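Home Issues Articles For Authors Contact

Filed under: Clothing and Everyday Practice

4. Results: How Households Decide That a Garment Is Finished

4.1 The long middle life of ordinary clothes

The most exciting result of the Lelton study is how much happens to a garment between the day it stops looking new and the day it leaves the house. Earlier work on clothing disposal has tended to ask people what they threw out and why. We asked them to keep talking about clothes they still owned, and the answers were far richer than we had hoped for! The 16 households that took part described garments being promoted, demoted, lent, taken back, hemmed, let out and hung at the far end of the rail for years at a time.

We call this stretch the middle life. In the interviews it had its own vocabulary. People in Grirside spoke of "second best" and "yard" clothes; people in Soltimberg were more likely to say that something was "for home." Both groups used the word "resting" for items that were neither worn nor given up, a term we had never met in the literature and which came up independently in both towns. Resting clothes were folded with care. Several participants were a little offended when the interviewer suggested that they might be called unused.

Movement through the middle life did not run in one direction. A work shirt could become a painting shirt and then, after a good wash and a new collar button, go back to being a work shirt. One participant in Soltimberg had worn the same cardigan to two weddings with a period of gardening in between. Any model that treats wear as a steady slide toward the bin will miss this completely, and we suspect that a fair amount of published work on garment lifetimes has done so.

4.2 Repair as a conversation

Repair was rarely a solitary decision. In most of the homes we visited, a torn pocket or a dropped hem was brought up with somebody else first, often over a meal and often more than once. Hjalti Blöndal, who conducted the Grirside interviews, noted that participants would recall the conversation in more detail than the repair itself. They remembered who had said the thing was worth saving. They could not always remember which thread was used, or even who had done the sewing.

This matters for how we think about skill. It is common to explain low rates of mending by a loss of sewing ability, and our participants did mention it. But the households that mended most were not the ones with the best sewers. They were the ones in which clothes were talked about often and by several people. In one Grirside home with a single shared needle case and no machine, 98 repairs were entered in the household log, the highest total in the study. A home with a fine sewing machine and a trained dressmaker entered 3. The dressmaker explained, quite cheerfully, that she was sick of it by the evening.

Fathima Mollah's reading of the logs adds a further point. Entries cluster. A household would go for weeks with nothing written down and then mend a whole pile in one sitting, usually on the occasion of a visit or a change in the weather. April was a busy month in both towns, when heavier clothes were being put away and every loose lining came to light.

4.3 Trousers, and why they deserve a section to themselves

No other garment produced so much talk. Trousers fail in a small number of places (the seat, the inner thigh, the knee, the hem, the pocket mouth, the fly), and participants knew these places by heart. They also had firm ideas about which failures were honorable. A worn knee was something to be patched and shown. A worn inner thigh was to be dealt with quietly, and four interviewees lowered their voices to bring it up.

Fit was the other great theme. Waistbands change their meaning as bodies change, and a pair that no longer closed was more likely than any other item to be classed as resting. People kept them against the day. We heard this from participants of every age, and we heard it from those who had altered the same pair in both directions over the years.

Dark trousers held a special position. They were expected to serve at funerals, interviews and school events, and so a household would often keep one pair in reserve that was almost never worn for anything else. 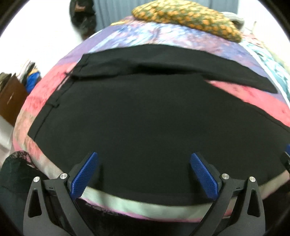
Figure 4. Black trousers laid out on a bed.

The reserve pair had to be ready at short notice, and a surprising amount of thought went into keeping it so. Participants checked it for moths, pressed it and moved it away from the window to protect the color. Some would not lend it even within the family. Yet when we asked people to list the clothes they wore regularly, the reserve pair was nearly always left out, and it appeared only when the interviewer asked about occasions. A survey built on frequency of wear alone would have scored these garments as close to worthless, while their owners ranked them among the last things they would part with.

Harahap's idea of "standby value," developed for household tools, fits the case beautifully. A ladder that is climbed twice a year is still a needed ladder. We would like to see the idea tried on formal shoes, raincoats and good coats, all of which came up in the same breath in our interviews, and we return to it in Section 5.

4.4 Leaving the house

When a garment did go, the route depended on its last role. Clothes that had come down to yard use became rags and were cut up at home. Clothes that had been resting were given away whole, usually to a named person. Of the 40 departures we were able to trace in full, very few began with a decision to clear out a closet. Most began with someone else needing something, and a participant remembering what was on the shelf.

Previous section Next section References Back to top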